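Esstisch aus Holz: nochmal ölen oder doch lieber lackieren?

Gefragt in: Wohnen & Möbel
1.412 Aufrufe, 3 Antworten

Hallo zusammen,
ich hab von meiner Tante einen Esstisch übernommen, massiv, angeblich Buche, aber sie war sich selbst nicht sicher. Der stand 19 Jahre in ihrer Küche und wurde wohl irgendwann mal geölt, das letzte Mal weiß keiner mehr. Jetzt hab ich an der Stelle, wo immer die Kaffeekanne steht, graue Ringe, und an einer Längsseite fühlt sich das Holz richtig rau und trocken an. Abschleifen würde ich mir zutrauen (Exzenterschleifer kann ich mir leihen), aber danach? Im Baumarkt hat man mir zu Lack geraten, weil ich dann "Ruhe hätte". Meine Schwester schwört auf Öl. Der Tisch wird jeden Tag benutzt, zwei Kinder, Tomatensoße, Filzstifte, alles dabei. Und noch was: Muss ich die Unterseite auch machen? Da komme ich nämlich ganz schlecht ran.
Danke schon mal!

Antwort 1

Lack. Fertig. Hab ich bei uns im Flur auch so gemacht, hält.

Antwort 2 (Karthik Gunawardena)

Ich würd bei Öl bleiben! Lack ist super, bis der erste tiefe Kratzer drin ist, dann zieht da Wasser drunter und du darfst die ganze Platte runterschleifen. Beim Öl schleifst du nur die eine Stelle an und ölst nach, fällt nach ein paar Tagen kaum noch auf.

Ich hab das im Mai gemacht, an zwei Nachmittagen. Erst 80er Körnung, dann 120, dann 180, immer mit der Faser. Zwischendurch mal mit einem feuchten Lappen drübergehen und trocknen lassen, dann stellen sich die Fasern auf und du schleifst die nochmal weg. Das hatte ich beim ersten Tisch vergessen, der war nach dem ersten Abwischen wie Sandpapier. Öl war bei mir das farblose von Dunby, mit dem Lappen drauf, 20 Minuten warten, Überschuss gründlich abnehmen (wirklich gründlich, sonst klebt es wochenlang), am nächsten Tag dasselbe nochmal. Und die Lappen bitte draußen flach ausgebreitet trocknen lassen, zusammengeknüllt können die sich selbst entzünden!

Die grauen Ringe gehen beim Schleifen meistens mit weg. Wenn nicht, kann man es mit Kleesalz probieren, aber da hab ich keine Erfahrung und das Zeug ist giftig, also Handschuhe.

Unterseite: einmal dünn ölen reicht mir, Schönheit ist da egal. Hellbraun ist die Platte, und die Maserung sieht man schön:
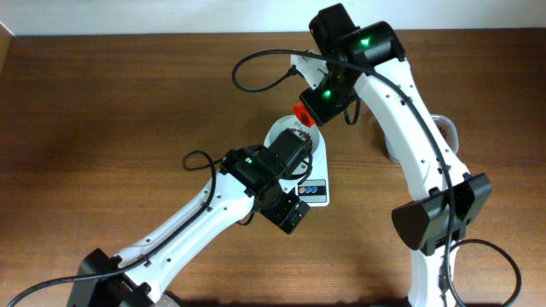 Etelka Győri: Beim Öl bin ich dabei, bei der Unterseite würde ich aber nicht so schludern. Wenn oben zweimal und unten fast nichts drauf ist, nimmt das Holz die Feuchtigkeit ungleich auf, und dann kann sich die Platte schüsseln. Mir ist das mit einem Couchtisch passiert. Leg den Tisch auf eine Decke, Beine nach oben, dann kommst du auch gut ran. Und Filzstift geht von Öl schlechter runter als von Lack, das muss man fairerweise dazusagen, bei uns liegt deshalb beim Malen immer ein altes Wachstuch drunter.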